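Nullanari Institute of Technology
Robot Software Systems - Course Handout
Unit 6: Debugging a Manipulation Policy in Simulation

Purpose of this unit

Students arrive at this unit with a working control loop and a policy that was trained in the previous assignment. The policy succeeds on some starting layouts and fails on others. The task now is to find out why, using recorded data, before any change is made to the code or to the training set.

All work is carried out in the Iltden simulator, with logs stored and replayed through Dursun. Students who missed the installation session should complete it before attempting the exercises below. The teaching staff will not install software during lab hours.

6.1 The three clocks

A recorded episode contains data from three sources: the physics engine, the controller, and the camera renderer. Each runs at its own rate. In the course configuration, the controller publishes joint targets at 50 Hz. The renderer is slower, and the policy therefore acts on an image that was produced several control steps earlier.

Most errors reported in last year's submissions as "bad perception" were errors of alignment between these clocks. Before drawing any conclusion from an image, confirm which control step it belongs to. Dursun stores the step number beside each image; the file order on disk is not reliable.

6.2 Reading the wrist view

The wrist camera moves with the hand, so a fixed object changes its place in the image whenever the arm moves. A detection given in pixels has no meaning for the planner until it has been converted to the base frame. The conversion requires the camera pose at the moment the image was rendered. Using the current pose instead produces a target that drifts in the direction of motion, and the drift grows with speed.

Objects near the border of the view deserve separate attention. When only part of a rim or an edge is visible, a center estimate computed from the visible pixels will be pulled toward the middle of the image. Students should record both the estimate and the visible fraction of the object, and should reject estimates below the threshold set in the configuration file.

6.3 Planner hand-off

The planner receives a target pose and returns a path. It does not check whether the target is sensible - that is the duty of the calling code. A target placed inside a cabinet or below a counter will cause the planner to search until it times out. The default limit is 2 seconds. Do not raise this limit in order to make an episode pass.

6.4 Exercise

The set for this unit, named Rurnance, holds 2,303 episodes. Of these, 356 are marked as failures. The label states only that the goal was not reached within the allowed time.

Select one failed episode and one successful episode with a similar starting layout. For each, produce a table giving the control step, the image step, the hand pose, the object estimate, and the planner status. Find the first step at which the two episodes differ in a way that matters to the outcome, and defend the choice in writing. The final step of a failed episode is seldom the right answer.

Students may work in pairs, but each student must submit a separate written account. Plots must carry units and axis labels. Scripts must run from a clean copy of the course repository without manual edits.

6.5 Assessment

Marks are divided equally between the correctness of the alignment table and the quality of the written argument. A submission that proposes a fix without showing evidence from the log will receive no credit for the second part. Retraining the policy is outside the scope of this unit and is taken up in Unit 7.

Questions about the log format should be posted to the course forum, with the episode number and the step range included.
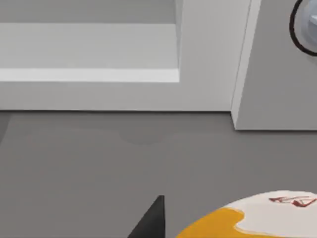

Requests for an extension must reach the course office before the lab session in which the work is due. Late submissions without an approved extension are marked under the general rules in the course outline.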